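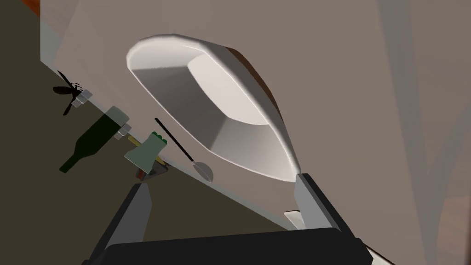
Hanne Kirkegaard has run the evening kitchen at Tistwood for 15 years. She started it after her shifts at the Sturau bakery, with one pot and a borrowed key. Now there are two sittings, and people book by phone.

"We never set out to feed so many," she says. "I thought we would do it for one winter."

Most of the cooking is soup and bread, with fish when the price is right. Last year the kitchen served 2736 meals, and the food bill went up again in January. Kirkegaard does the ordering herself, usually at the table by the back door with a cup of tea going cold.

"Onions are still cheap. Butter is the one that hurts."

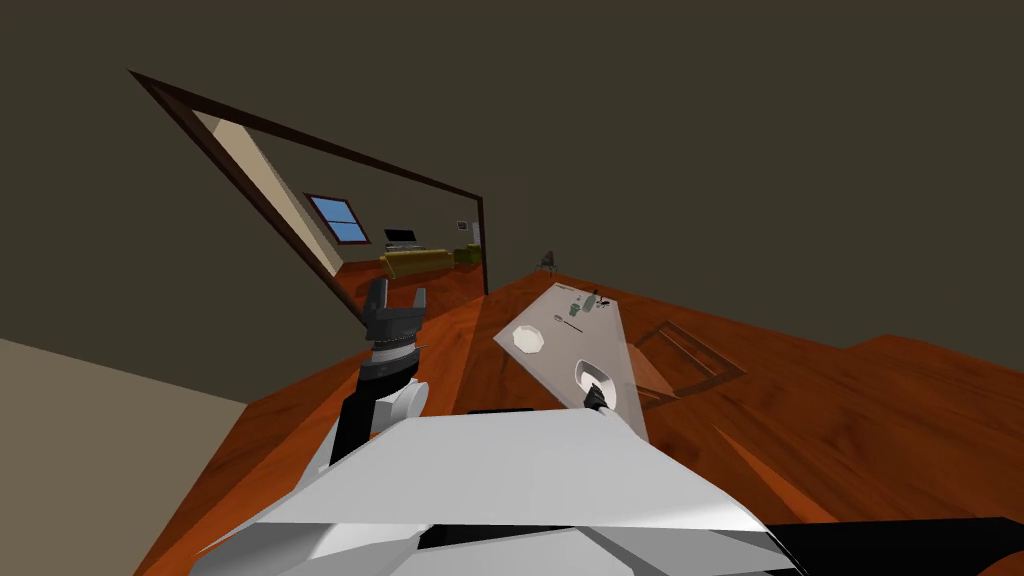 Inger Arnardóttir would like the second sitting moved to an earlier time, as the last bus leaves before pudding is served. Kirkegaard has heard this from others too and says she will try it in spring.

She doesn't like to call it charity. Diners pay what they can into a tin, and she doesn't look to see who puts in what. Some weeks it covers the gas. A few of them stay behind to wash up, and she says the best talk of the night happens then.

"You learn who has had a bad week. They'll tell you over the sink when they wouldn't tell you over dinner."
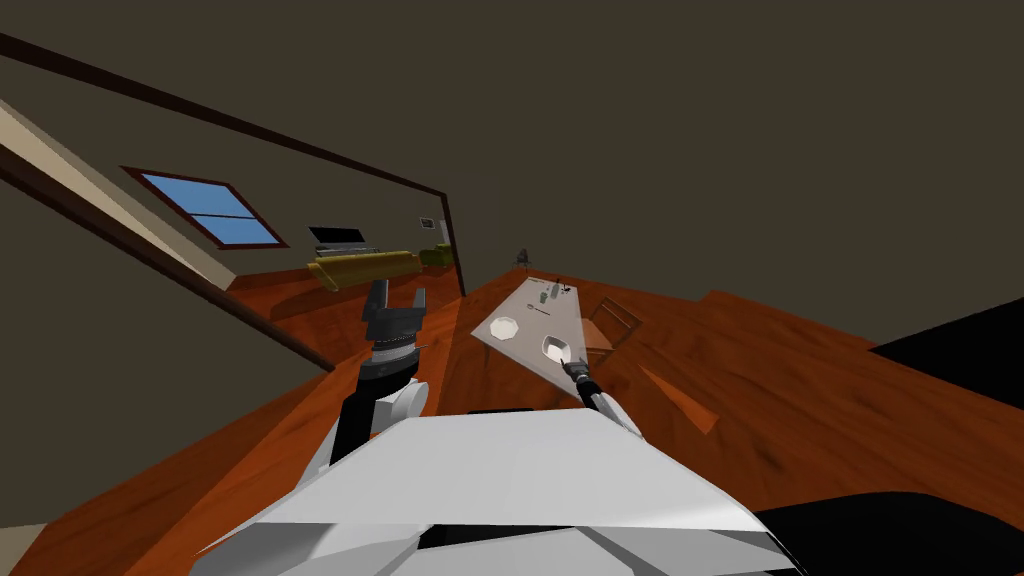

Looking for a bigger room

The lease ends next year and the rent is likely to rise. Kirkegaard has been to see a former shop on the Kingi road, which has a proper larder but needs nearly 2000 pounds of work on the drains.

"I'd take it tomorrow if somebody else dealt with the drains," she says. "I've told the landlord that."

Until then the doors open at 5, and the soup tonight is leek.
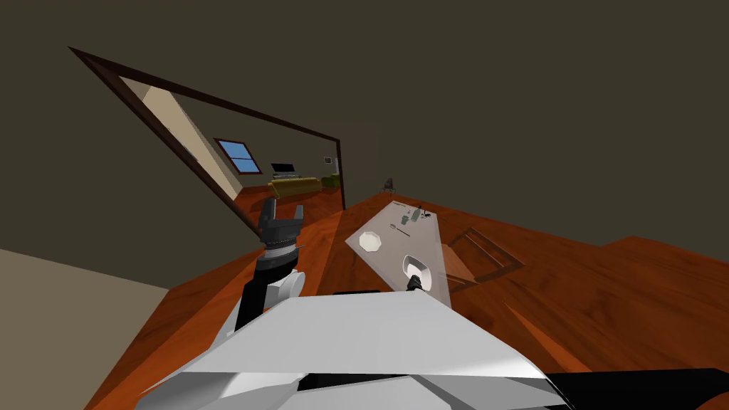
Table and wooden floor.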